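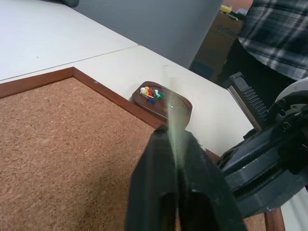
Cork board, wood frame, white table.

Monday, December 1, 2025

Quick one today, I have to be out the door in 30 minutes and my coffee is still dripping.

So. Week six of the evening bookkeeping certificate at Grarkmont. Still enrolled! Did not expect that after week two, when I cried in the parking lot over accruals.

Class is 66 hours total, two nights a week, done at the end of January. Then a work placement if you pass, and that's the part I signed up for. I've been out of work since my kid was born and every job post wants "recent experience." Ok well. Give me some then.

Placement options came out Thursday. Three of them:

Jeststead — a garden center, small office, mostly invoices. Bus goes right there.

Ninda — payroll for home care workers. Bigger team, more to learn, but it starts at 7:30 and daycare opens at 8. So no, unless my mom can do mornings.

Lūse — a bakery that does the training thing properly, you get a mentor and a real login and everything. One spot. Everybody in class wants it, obviously.

I put Lūse first and Jeststead second. Left Ninda blank, then felt guilty and wrote it in third. Have not asked my mom yet.

The money part, because someone asked in the comments last time. The course was $1,842 and I paid half up front, the rest comes out monthly. No help with the fee, I was over the income line from last year's taxes. Placement is unpaid but they cover bus fare if you keep your reciepts. Keep your receipts!!

Homework this week is a bank reconciliation. Mine was off by 6 dollars for two whole evenings. Found it Saturday night — I had typed a deposit in twice and then fixed it wrong. Slept like a rock after.

Also the teacher said my ledger was "very tidy" and I have been thinking about it for for four days.

Interviews are next week. I need shoes that aren't sneakers. If anybody has a size 8 in black they don't want, email me, I'll come pick them up.

Ok bus. More after the interviews.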